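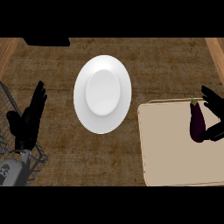
Budget for the hand before the arm

Most equipment plans I review put the arm on line one and treat the end effector as an accessory. For produce handling, this order should be reversed. An eggplant is glossy, tapered and easily bruised, and a multi-fingered hand has to close on it without rolling it off the cutting board. Reach and payload are rarely the constraint.

Simulation belongs in the same budget. A rendered bench with two arms, a plate, a wire basket and one vegetable lets a team compare hands before a purchase order is signed. At Lanar we ran 500 simulated grasps per candidate hand and dropped two of the four on the shortlist. The labour was around 3 weeks of Thoa Hà's time - less than the freight quote for one arm.

Sigita Liepiņa disagrees with me on this. Her view is that contact models flatter soft objects, and that the money is better spent on a leased unit from Gruber. I accept the first point. Friction values in our model were estimates, and should be labelled as such in any capital request. The lease, however, commits the programme to one hand geometry for the full term.

My preference is to release funds in two stages, with the second arm held back until the hand is chosen. Spare fingers should be costed in the first stage.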